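Sticky residue on a metal coat stand, how do I get it off without ruining the finish?

Home and Garden > Cleaning > Metal and painted surfaces

Flynn Ruddock
18 Mar 2022

I bought a second-hand coat stand from a house clearance in Todutwood. It's steel with a painted finish and it's solid enough, but the previous owner had wound parcel tape round the upright in 3 places, I think to hold up a string of lights. The tape came away in bits and left the glue behind. It has gone yellow and picks up fluff from every scarf that touches it.

I've tried hot water and washing-up liquid, which did nothing except make it tackier. My neighbour says nail varnish remover. I'd like a second opinion before I put that anywhere near paint. I have white spirit in the shed, and a bottle of Fontes label remover that I bought for jam jars. Would either of those be safe?

Also, once the glue is off, is there any way to stop the upright looking smeary? It sits opposite the front door and the light catches it.

2 replies

Member 3891

Don't use nail varnish remover. If there's acetone in it the paint will go soft and you'll end up with a dull patch, and then you have to strip and respray the lot. I did this to a towel rail. White spirit is all right on most baked-on finishes but test it underneath the base first.

Start with cooking oil, though. Put plenty on a piece of kitchen roll, wrap it round the glue and leave it for an hour. Old tape glue takes a while to give. Then rub it with your thumb through a cloth, and it should start to ball up. Take those bits away as you go or you'll only spread them along. If there's still a skin left after that, do it again overnight with cling film over the top to stop the oil running down.
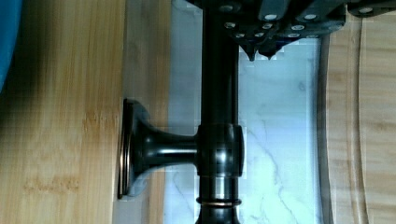
Once the glue is off, you need to get rid of the oil as well, and that's where most of the smears come from. Warm water with a small squirt of washing-up liquid, wrung out well, then a second cloth with plain water, then a dry one. Work from the top down. A tall, straight, glossy pole in black or dark bronze like the one in my photo will show up every streak, so I finish with a dry microfibre cloth held right round it and pull down in one go — no rubbing back and forth. Skip the furniture polish. It looks good for a day and then holds the dust.

If you do find a bald spot where the tape took paint with it, model enamel on a small brush is easier to control than a spray can. Two thin coats, and leave it a full day between them.

trarkano1338

Hair dryer. Warm it up and the glue wipes off. Worked on my bike frame last October.

Flynn Ruddock

Thanks both. Oil it is — I left it on overnight and two of the patches are clear. The lowest one is being stubborn so I'll try the hair dryer on that before I go near the white spirit. I tested the Fontes stuff underneath the base and it turned the cloth brown, so that's gone back to the jam jars.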